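Progress report to the Pleranstead fund, second period
Prepared by Joris Van der Linden
June 22, 2023

Work since the March report has gone into the hand comparison. Both candidate hands are now running on the same arm controller, and we have finished the first full set of trials on small desk and office items. The camera comparison has started but is behind schedule, as set out further down.

The two hands are the Sterunberg, which has four fingers and a thumb, and the Giáp two-jaw gripper we have used from the start of the project. For each trial the operator picks up an item, moves it to a marked spot and lets go. A trial counts as a success only if the item ends up on the spot and has not been dropped on the way.

We ran 108 trials with each hand. The Sterunberg completed 86 of them. The Giáp did better on flat, stiff items and worse on anything that hangs or folds, and its figures will be in the annex once we have rechecked the logs. Straps and lanyards were the hardest for both. The fingers close on the strap well enough, but the card holder at the other end swings or drags and pulls the load off center.
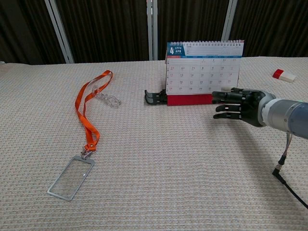
Desk calendars gave a different kind of trouble. The wire binding catches a fingertip if the hand comes in too high, and a push at the base slides the whole thing along the cloth. We now bring the hand in low from the side with the fingers straight and close only when the thumb is clear of the pages. This change was made after the first 5 sessions, and the trials from those sessions have been repeated so that all results use the same approach.

Erasers and similar small items were picked up reliably by both hands once the closing force was turned down.

Cabling is still a weak point. The cable under the forearm limits how far the wrist can turn, and we lost time twice to a loose connector. Wikthorpe has quoted for a shorter harness with a locking plug. The cost is $3,035 and fits within the equipment line, so we are not asking for additional money. We would like your agreement before placing the order.

On cameras, the chest-mounted view has been recorded for all of the trials. The overhead view has been recorded for the later ones only, as the bracket arrived late. We expect to need one more month to bring the two sets level.

Next period: fit the new harness, complete the overhead recordings, and repeat the strap trials with rubber fingertip covers on the Sterunberg. Spending to date is in line with the approved budget. A full table of results by item will follow with the annex.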